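# 手で持つグリッパーを、家で作る意味について

私の母語は日本語ではありません。読みにくいところがあるかもしれませんが、この半年くらい考えてきたことを、日本語で書いてみます。

私は共同工房「Bestinstead」の会員です。二月から、そこと自宅を行き来しながら、手で持って使うグリッパーを作っています。名前はGrikonとつけました。モーターは入っていません。握ると二本の指が閉じ、離すと開きます。上にカメラを載せて、物をつかむ動作を記録します。その記録を、あとで小さなロボットアームの学習に使う計画です。

工房の仲間には、最初からアームを作ればいいのに、と何度も言われました。気持ちはよくわかります。アームが動くところは見ていて楽しいですし、人に見せるときも説明がいりません。それでも私は、家庭で自作する人は、まず手で持つ道具から始めるべきだと考えています。

理由の一つはお金です。私が欲しかったRavnという小型アームのキットは、私の予算では買えませんでした。Grikonのほうは、ねじと樹脂とパッドの材料を合わせても、ずっと安くすみました。しかし、お金は私にとって一番大きい理由ではありません。

一番大きい理由は、指先の問題が早くわかることです。アームを先に作った人は、失敗したとき、どこが悪いのか長い時間をかけて探します。制御が悪いのか、関節にがたがあるのか、カメラの位置がずれているのか。手で持つ道具なら、動かしているのは自分の腕です。自分の腕でもつかめない物があれば、それは指の形か、パッドの材料か、角度の問題だと考えることができます。私は最初の週に指の角度を三回直しました。アームに付けたあとだったら、たぶん一回も直さないで、ソフトウェアのせいにしていたと思います。

パッドについても書いておきます。私ははじめ、硬い材料のほうが正確だと信じていました。機械は硬いほどよい、と学校で習ったからです。ところが、硬い指先で腕輪や髪留めのような物をはさむと、力が一点に集まって、物が横に逃げます。やわらかい面に変えてから、ずいぶん楽になりました。習ったことが間違っていたとは思いません。工場で同じ部品を扱う機械と、家で毎回ちがう物を扱う機械では、求められることがちがうのだと思います。

練習に使う物も、家にある物がよいというのが私の意見です。工房には、きれいに削った立方体の入った箱があります。私もそれで40回練習しました。結果はとてもよかったです。そのあと家に帰って、飾りやひもで同じことをしようとしたら、うまくいきませんでした。立方体は私に自信をくれましたが、その自信は家では役に立ちませんでした。今は一回の練習を20分と決めて、家のテーブルでやっています。それより長くすると手が疲れて、動きが雑になります。雑な動きの記録は、数が多くても使いたくありません。

反対の意見も、公平に書かなければなりません。手で持つ道具には、はっきりした弱点があります。人間の手首は器用すぎるのです。私は気づかないうちに手首をひねって、アームには難しい姿勢で物を取っています。工房で隣の机を使っているDrendivusというチームは、この点をとても心配していて、アームがない段階の記録は半分捨てることになる、と言います。私の記録はいま300本近くありますが、その中に使えないものが何本あるか、まだ調べていません。正直に言えば、調べるのが少しこわいです。

それでも、捨てるとしても無駄だったとは思いません。記録を取りながら、私は自分の手がどう動くかを初めて注意して見ました。ひもを取るとき、私はまず片方の指をテーブルに軽くつけ、それからもう片方を寄せます。小さい物が重なっているときは、上の物の端から入ります。長いあいだ毎日やっていたことなのに、言葉で説明できませんでした。今は少しできます。

もう一つ、あまり言われないことですが、家で作る道具は見た目も大切です。立派である必要はありません。ただ、直す場所がすぐ見えるようにしておくべきです。私は指のねじを隠さないことにしました。カバーを付ければ格好はよくなりますが、ゆるんだときに気づくのが遅れます。工房の共有の棚には、カバーがきれいで、中がどうなっているかだれも知らない機械がいくつもあります。私はああいう機械をもう作りたくありません。

アームはそのあとに作ります。台から指先まで90センチを超えない大きさにして、いつものテーブルに固定できるようにしたいです。そのとき、指の部分はGrikonからそのまま移すつもりです。同じ指なら、手で覚えたことと機械がすることを比べやすいはずです。

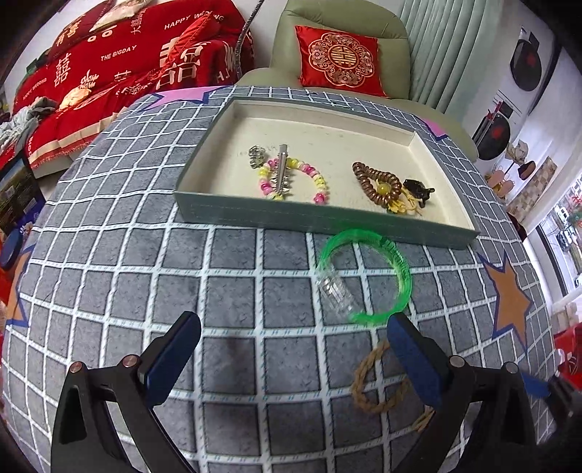
比べてみて、Drendivusの人たちのほうが正しかったとわかったら、そのときはそう書きます。今のところ、私はまだ、手で持つほうから始めてよかったと思っています。次はパッドの厚さを変えて、同じ物でもう一度やってみます。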